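# Le fil dans la pince

Le robot s'est arrêté à 11 h 40, le bras gauche encore levé. Pendant une dizaine de secondes, il n'a rien dit. Puis la tablette posée dans le couloir a affiché « tâche terminée », et la base mobile s'est mise en route vers la porte. Elle entraînait avec elle la lampe de chevet.

L'incident s'est produit en juillet, à la résidence hôtelière Tredgate, où la société Tretar essaie depuis le printemps un robot de remise en état des chambres. Il n'y a pas eu de blessé. Une lampe est tombée, un câble a été arraché, et une technicienne qui se tenait à un mètre de là a mis longtemps à comprendre pourquoi le bouton d'arrêt ne répondait pas. Les essais ont été suspendus le jour même. Ils ont repris six semaines plus tard, avec un protocole différent.

La machine s'appelle Mushi. Deux bras blancs, une base roulante, une caméra en haut. Son travail tient en peu de choses : ramasser ce que les clients laissent par terre, le mettre à la poubelle, tirer la couette, passer à la chambre suivante. Le lavage, la salle de bains et les vitres restent l'affaire du personnel. Sur le papier, c'est la partie la plus simple du métier.

Naima Zerouali dirige les essais sur place. Elle a gardé le journal de bord de la matinée, imprimé, annoté au stylo. « On cherche toujours la grosse panne, le moteur qui lâche, la batterie. Là, tout fonctionnait. Chaque module a fait ce qu'on lui demandait. »

Le déroulé tient en quelques lignes. Mushi ramasse les déchets sur la moquette et les porte un par un vers la corbeille. La pince droite saisit, la gauche stabilise le bord du bac. Les emballages froissés sont les plus pénibles, parce qu'ils changent de forme dès qu'on les serre, et que le plastique transparent se confond avec ce qu'il y a dessous. Le logiciel compense en fermant la pince un peu plus fort que nécessaire.

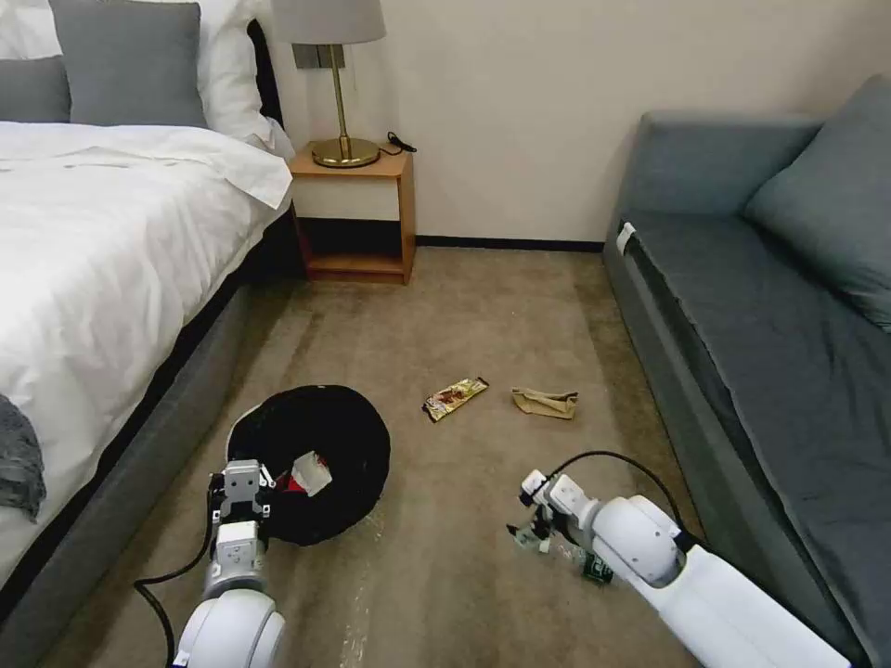 Ce matin-là, la pince s'est refermée sur un emballage et sur un cordon électrique qui passait juste derrière. Les capteurs de force ont enregistré une résistance au moment du levage. Le seuil d'alerte n'a pas été franchi. Le système a donc interprété la tension comme celle d'un objet coincé, il a tiré une deuxième fois, puis il a rangé la prise dans la catégorie « déchet souple » et continué.

C'est à ce stade que l'arrêt d'urgence aurait dû servir. La technicienne a vu le cordon se tendre et a appuyé. Le bouton, sans fil, était appairé à la base mobile et aux bras par deux liaisons distinctes. La première avait été coupée lors d'une mise à jour la veille au soir. Les bras se sont figés, pince fermée. La base, elle, n'a rien reçu. Elle a attendu la fin de la tâche, l'a considérée comme acquise puisque les bras ne bougeaient plus, et elle est partie.

Une machine de ce gabarit avance lentement, à 200 millimètres par seconde dans une chambre. C'est peu, et c'est assez pour faire tomber une lampe et arracher une prise. La technicienne a fini par tirer le coupe-circuit à l'arrière, un levier rouge qu'il faut atteindre en passant derrière la machine. Il s'était écoulé 22 secondes depuis son premier appui, selon le journal.

« Vingt-deux secondes, c'est très long, dit Naima Zerouali. Et on lui avait appris que le bouton suffisait. »

L'enquête interne a été confiée à Orkonholm, un bureau d'études spécialisé dans la sûreté des machines. Son rapport relève d'abord la liaison perdue. Aucun voyant ne la signalait : le boîtier affichait une lumière verte dès qu'une seule des deux connexions était active. Il s'attarde ensuite sur la consigne de fin de tâche. Pour la base, des bras immobiles et des bras qui ont fini étaient le même état. Le défaut existait depuis la première version. Les 600 chambres déjà traitées n'avaient jamais réuni les conditions pour qu'il apparaisse.

Les auteurs ont aussi repris les enregistrements de force. Sur 900 saisies tirées au hasard, ils en ont trouvé 122 où le robot avait tiré une seconde fois malgré une résistance anormale. Presque toujours, l'objet était pris dans les poils de la moquette ou sous un pied de meuble. Quatre fois, il s'agissait d'un câble, y compris l'un des siens : les câbles qui longent les bras de Mushi forment des boucles, et il arrive que l'une d'elles traîne au sol.

Tretar a corrigé ce qui pouvait l'être vite. Le boîtier ne passe au vert que si les deux liaisons répondent. Un arrêt des bras bloque les roues. Après une première résistance, la pince s'ouvre, recule et demande une confirmation à l'opérateur. Le temps moyen par chambre s'en ressent, et le directeur de la résidence ne le cache pas : à ce rythme, un employé va plus vite.

Reste la question des cordons. On a songé à les fixer le long des murs dans toutes les chambres – l'hôtel a refusé, les clients déplacent les lampes pour brancher leurs téléphones. On a songé à interdire au robot la zone des chevets, mais c'est là que tombent beaucoup d'emballages. Pour l'instant, un employé passe avant la machine et relève les fils. Il vérifie aussi le boîtier, en appuyant dessus à l'entrée de chaque étage, robot en marche.

La technicienne a demandé à changer de poste pendant l'été, puis elle est revenue. Elle a obtenu que le levier rouge soit déplacé sur le flanc de la base, à hauteur de main. La pièce a été montée en septembre. Sur les deux autres exemplaires de Mushi, elle est encore en commande.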